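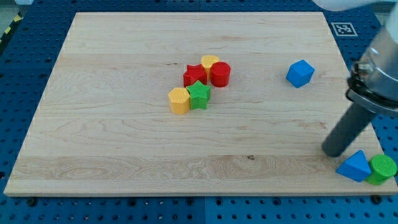 Shape blocks and a new board: what we've been playing with in April

Hello again! It's been a bit quiet on here, I know, but we've had the play corner turned upside down and I finally have something to show for it. My niece Mahlet has gone completely mad for sorting toys (stars, hexagons, anything with a corner she can poke) so I went through the big tub and pulled out a few favourites to have on their own for a while.

The red star and the green star
Mahlet's first picks, always. She likes them one in front of the other, points out, and woe betide anyone who moves the green one! They're chunky enough for small hands and I love the little texture all over them.

The yellow ones
A hexagon, plus a rounded one that we can't agree on. I say arch, my sister says heart, and Mahlet says "bum", so there we are.

The red cylinder
Good for rolling, good for stacking, good for losing under the sofa. Ours has been under there twice this week.

The board
I'm so pleased with this! Pale wood with gorgeous swirly grain and one small dark knot that I've grown very fond of. I got it from Ibsa Abdella, who had it left over from a shelf, and it took me 2 evenings to sand the edges. It looks lovely against the blue pegboard, and the bright colours really sing on it.

Next time I'll show you the storage bags I'm sewing, if I ever find my good scissors.

Filed under: Playtime, Wooden things, Small makes

Print this page | E-mail this to a friend

Comments

Selamawit Wako: It's a heart. Your sister is right, sorry!

Nuria Gashaw: What did you finish the board with? I've got a piece just like it sitting in the garage.

Mebrat Gebreyes: My two would fight over that green star. More pictures of the bags please xx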